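3.2 The sorting table and what goes on it

Having set out in the last section how loose earbuds come to be parted from their cases in the first place, we turn now to the table where we tried to bring them back together. Readers who have ever tipped out the drawer by the front door will know the problem well enough. The buds are small, they roll, they look very like one another, and the case that would settle the matter is generally somewhere else. Figure 3 shows the layout we settled on after the pilot in January.

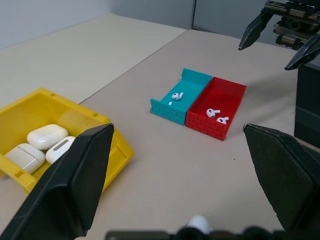
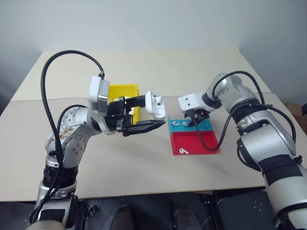
Figure 3. Small earbuds, the blue-green and red tray sections, and the yellow bin. In the first view three charging cases lie in the bin; in the second a case is open, with a stem showing at the top.

The material came to us through the Wastard take-back scheme, which collects small electrical goods from households and had been passing its mixed audio boxes to the Lendura repair workshop for sorting. Our share amounted to 482 loose buds and 165 charging cases, delivered in shoeboxes, biscuit tins and one very well-travelled sponge bag. A good many of the buds had lost their soft tips, and most had been in somebody's pocket with sand or crumbs for company, so everything was wiped over and checked for damage before it came anywhere near the table.

We kept the layout as plain as we could. Cases go in a bin with proper sides, as a closed case is a rounded, slippery sort of object and will wander across a flat surface at the least nudge. Buds go in shallow trays with low walls. We had started the pilot with much deeper tubs for the buds, borrowed from the workshop's screw shelves, and these were a nuisance from the first morning: fingers went in, the bud at the bottom slid into the corner, and people ended up turning the whole tub over on the table, which rather defeats the purpose of having one. With a shallow tray a bud can be seen from where one is sitting, and it can be turned over where it lies until the letter on the stem comes into view, supposing there is a letter at all.

The two tray colours were there to save talking. Blue-green was for buds waiting to be tried in a case, and red was for buds that had been tried and needed a second opinion. We had thought of using labels, and Diễm Đỗ went so far as to print a set, but the labels had to be read from one side of the table and the colours could be understood from any. Nothing in the method depends on those particular colours, of course, and a household with a couple of saucers to hand would do very nicely.

As for the sorting itself, the order of work was as follows. A case was taken from the bin and opened, and the shape of the two wells inside it was looked at before any bud was picked up. This sounds a small thing, and yet it made more difference than anything else we tried. In the pilot people had begun with the bud, quite naturally, and had then gone hunting through one case after another for a place to put it. A bud on its own tells you rather little. The wells tell you the length of the stem, which way the head leans and, in most designs, which side is the left and which the right, so that by the time the eye moves over to the tray it already knows what it is looking for. A bud that seemed a fair match was then lowered in stem first and left to find its own seat, and it was never to be pressed. If it sat level and the lid came down without resistance, the pair was finished by looking for its fellow; if it stood proud, or the lid stayed up by even a whisker, out it came again and over to the red section it went.

The rule against pressing deserves a word or two more. Many cases have a small magnet at the bottom of each well, and the pull of it can be surprisingly persuasive. Several of our sorters reported a satisfying little click from buds that turned out, on a closer look, to belong to a different model altogether. Hưng Kiều, who ran the sessions at the Lendura workshop, took to asking everyone to close the lid and open it once more before calling a case complete, and we have kept this as a step in the written procedure (Appendix B). It adds a few seconds to each case and we would not now leave it out.

Eight people took part over two weeks, all of them seated, in sessions that stopped for tea whenever anyone asked. We had no wish to make a race of it. Ages and working backgrounds varied a great deal, and so did eyesight, which we should have thought about sooner than we did. White buds on a pale surface are a trial to anyone who has left their reading glasses at home, and the coloured trays turned out to be a help here that we had not planned for — a white bud stands out well against a strong colour. Two of the older participants mentioned this without being prompted, and one of them has since laid out her sewing things on the same principle.

There were some things the layout did not solve. Cases and buds of similar make but different age are still very hard to tell apart by shape alone, and for these the red section tended to fill up towards the end of an afternoon until it was doing the job of a lost-property box. We dealt with this by emptying it at the close of each session into paper envelopes, marked with the session and put by for testing with a charger, and the results of that testing are given separately in Section 4. Nor can we say much about cases with a broken hinge or a missing lid. They were set aside on arrival and sent on to Hekia, where small plastic parts are stripped and sorted, and they do not appear in any of our totals.

One last practical matter concerns the surface. A join in the tabletop can catch a rolling bud, and during the pilot we lost patience with it more than once before we learned to keep the trays well clear. A cloth laid over the top was tried and given up, as it rucked under the bin each time the bin was moved. The version of the layout described in this section was fixed on 2022-09-08, and all the sessions reported below were run with it unchanged.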